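Home / Blog / Interviews

Small Shop, Big Replies: Patricio Vidal on Growing an Email Newsletter
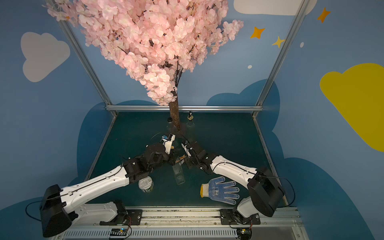 Patricio Vidal started the newsletter for Lado, his gift shop in Zernville, with 28 names on a sheet by the register. Today it goes to 461 people, and he still reads every reply himself! "I love the replies more than the sales," he told me. His subject lines are short and concrete, the kind of thing you'd text a friend. Ask him for one on the spot and he'll look for something to hang it on, like pale pink blossoms against a sky-blue wall with a big yellow cloud. "Pink tree, yellow cloud. I'd open that," he said.

He sends 2 emails a month, no more, and in March he finally split the list between locals and online buyers. "Locals want to know when we're open. Everyone else wants to know what ships. I was boring both of them!"

What about social? He still posts, but he sees the feed as a way to get people onto the list. Next goal: 1,000 subscribers (and a welcome email he doesn't hate). "I've rewritten it so many times," he said. "The new one goes out tonight."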